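# Gripper closes on rope handles but drops the bag on lifting

**Sillstead Workshop**

We would be grateful for advice on the setting up of a single handling cell. The arm carries a two-finger Flesetti gripper with a small camera at the wrist, and it is required to pick up paper gift bags by their rope handles. Cartons and tins give us no difficulty. With the bags, the fingers close, the controller reports a good grip, and the handle slides out during the lift.

The gripper has completed 2,325 cycles since the inner jaws were last changed. Air pressure has been checked and is steady. Is this a matter of wear, or of settings?

**Mogensen_service**

Change the jaws. Ours lasted longer than that but we only do boxes.

**Shewit Beyene**

I would advise against ordering parts until the settings have been examined. Our department looks after a similar cell at Drastari, and the same fault was reported there in December. The jaws were sound. The "grip confirmed" signal had been taught on a rigid block, and a soft rope will satisfy it well before it is properly held.

Please isolate the cell before touching the fingers, and carry out the following in order.

1. Clean the inner jaws with a dry brush. Fibres from rope handles collect in the ridges and should be removed at the start of each shift - a cloth tends to push them further in.
2. Check that both fingers are square to one another. Tighten the mounting screws evenly, and record the result in the cell log.
3. Restore power and teach the closed position again, using a spare length of the same rope. The confirmation point on our cell moved by nearly 3 mm.
4. Set the approach so that the rope enters between the inner jaws, and close slowly. Compare the wrist camera view with the one below, in which the thick orange rope is pinched between the jaws and its lower loop is bent within the gap.
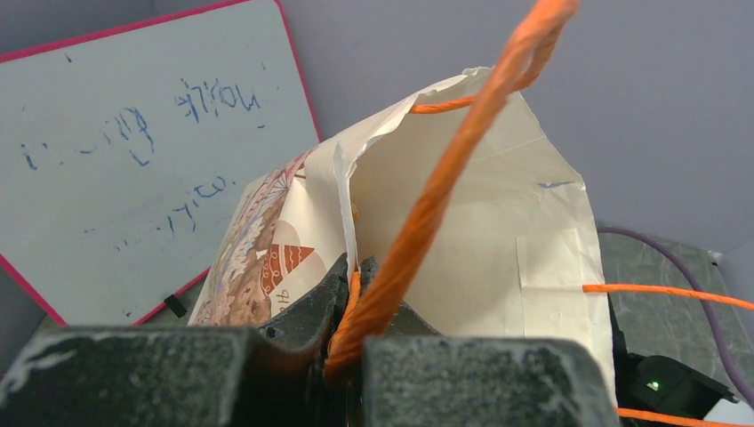 5. Lift at reduced speed and hold. We ran 19 trial lifts before returning to normal speed, and I suggest that you do no fewer.

Should the handle still slip after step 5, the jaws may then be regarded as worn and replaced as a pair. Teaching must be repeated after any replacement.

**Sillstead Workshop**

Thank you. The closed position had indeed been taught on a steel block. We have taught it again on rope and the trial lifts are under way. A new pair of jaws will be kept in stores.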